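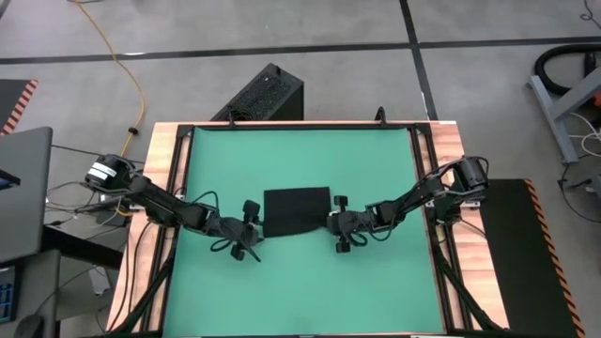

Ticket 1442: Cloth episodes rejected at export, Cirndale bimanual cell
Opened by: Randa Darwish
Assigned to: Jad Najjar
Opened: November 1, 2023
Priority: normal

Problem
Export job drops episodes from the black cloth folding task. Log line repeats: "stream length mismatch, right arm." Left arm and both overview streams pass. Operators report no fault during teleoperation.

Checks
1. Reran the export on 20 episodes. 10 rejected, all with the same message.
2. Compared joint logs. Right arm log starts 700 ms after the left in every rejected episode.
3. Swapped the network cable on the right arm controller. No change.
4. Rolled the recorder back to the September build. Mismatch gone.

Najjar: The current build opens the right arm log on the first motion command instead of on the start signal. If the operator moves the left arm first, the right log comes up short. Cloth episodes are hit most -- the left gripper often goes in alone to pin the fabric.

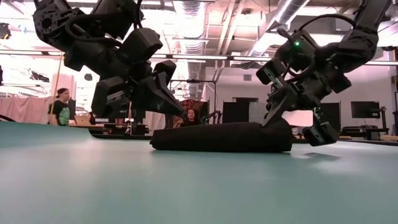 Cloth folding task, both grippers at the fabric.

Darwish: Can the rejected episodes be padded?

Najjar: Yes, for the ones where the right arm holds its start pose until the log opens. Pad with the first logged pose and set the repair flag so training can filter them out. Do not pad gripper force. Leave it null.

Workaround: stay on the September build.
Fix: recorder patch sent to Rawashdeh for review.
Status: open, waiting on review.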